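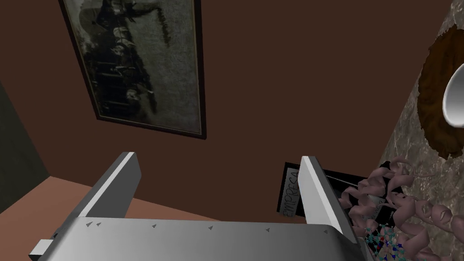
Re: Getting from Millholm to Prasumdale without a car

August, 9:40 in the evening
From: Margareta Grecu

Dear Bianca, and dear everybody else who is reading along,

I was so happy to see your message come through, and then a bit ashamed that it sat there while I picked beans and had my sister to stay. Let me try to answer properly. I'll put your questions in as I go, because my mail program does something strange if I answer at the top.

> We are coming to Millholm for the first time in the second half of the
> month and would like to spend a few nights over in Prasumdale too. We
> don't drive. Is the lake boat still running, and does it connect with
> anything at the other end? Thomas Melis wrote here last year that it
> did, but I can't find the timetable he mentioned.

Yes, the boat is still running! It goes from the lower landing in Millholm, the one behind the bakery, and not from the big stone pier where all the signs still point. Please don't wait at the pier. We did that our first summer and watched the boat go by with everyone on deck waving at us very kindly.

It takes you up the lake to Stutent, and the little bus over the hill to Prasumdale leaves from the top of the landing steps there. The morning boat and the bus are meant to meet, and in my experience the driver looks down the steps before he pulls out. The afternoon boat is another story. The last bus goes at 4, and if there's any wind the boat comes in after it. I'd take the morning one even if it means a sleepy breakfast.

The fare was 16 each way when I went in June, and you pay on board. Bring cash. There is a card machine, and I have seen it work, but the signal drops as soon as you are past the first headland and then the poor boy has to walk up and down holding it over the rail. The bus is separate and costs very little.

As for the timetable, Thomas's link went to the old page. The new one is a sheet of paper in the bakery window. I'm afraid that's really all there is. I can copy it out for you if you tell me which days you're coming.

> Also, how hard is the path from Stutent over to Prasumdale on foot? My
> knees are fine going up and not so fine coming down.

Oh, I do sympathize. Going from Stutent you have the steep part first, through the beech woods, and it's a proper climb with some big rooted steps in it. Then you come out onto the meadows and it is lovely and easy for a long way, with the lake behind you and the whole ridge in front. The drop into Prasumdale is gentle except for one stretch just above the chapel where the path has washed out and there's loose stone. If you stay on the cart track there instead of following the paint marks, you go a little farther but your knees will thank you. You climb and descend more or less the same amount, so I can't pretend it's flat, but I have done it with a stick and a backpack and been perfectly cheerful at the end.

Do fill your bottles at the spring by the edge of the woods. The trough on the meadows further along is for the cows, and the cows know it.

If you only want to walk one way, I would take the bus over and walk back toward Stutent on a day when you can see it's going to be clear. The lake opens up below you when you come over the last rise, and I still stop there every time. The trouble is that you then have the beech woods downhill, so perhaps with your knees it's the other way around after all. Well, you'll decide. 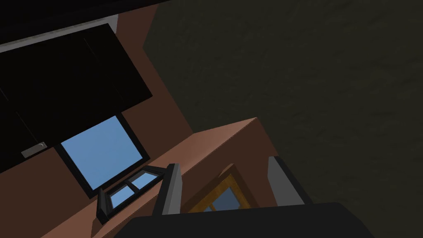
Simulated room, reddish-brown wall at left

> Where did people stay? We'd like somewhere simple, near the water if
> possible, and not too late at night. Dorin Hodoroagă mentioned a place
> called Lazăr, but someone else told me it had closed.

Lazăr has not closed. It shut for the winter and the spring while they did the roof, and I think that's where the rumor came from. It's open again and the same family has it. The rooms at the back look over the orchard and are very quiet, and the ones in front have the water but also the terrace underneath, where people do sit and talk. They aren't rowdy, but if you go to bed early like I do, ask for the back. Supper is whatever they've made. In August that usually means trout, and a plum cake that I have tried and failed to make at home more times than I'd like to admit.

You need to telephone them. They have an email address and I don't believe anyone has ever had an answer from it. Ring in the late morning, when lunch isn't on yet.

In Millholm itself I don't have a favorite. We used to stay above the post office, but that has been sold. Yannick Guérin was there in July and liked wherever he ended up, so maybe he will speak up. Yannick, are you there?

> And is the bird hide at the north end worth the trip? We are keen but
> not expert, and we don't have a telescope.

You don't need one! It's close to the reeds and the birds come right in if you sit still. There's a bench, and a book where people write down what they've seen, and whoever keeps the list reckoned it up last fall at 140 kinds over the years. I have managed 20 of those myself, and that is counting a duck I'm not sure of. Early is best, before the rowing club gets going. Someone on this list told us to bring a cushion and I pass that on with great feeling.

From the Millholm landing you walk north along the shore, past the campground and the boatyard, and the boardwalk starts after the second gate. It gets slick after rain. The last bit is quite narrow, so if you meet someone coming the other way, one of you has to back up, and it's a nice way to find out what they saw.

One more thing you didn't ask. The shop in Prasumdale closes for a long stretch in the middle of the day and the one in Stutent sells mostly fishing line, so buy your picnic in Millholm before you get on the boat. The bakery does a cheese roll that survives a backpack better than you'd think.

Do write and tell us how it goes, and whether the loose stone above the chapel has been fixed. I'm going over again at the end of the month myself, so if your dates happen to overlap, I would be delighted to have company on the morning boat. I'll be the one with the red thermos.

With warm wishes,
Margareta

P.S. Dorin, I still have your map. I haven't forgotten.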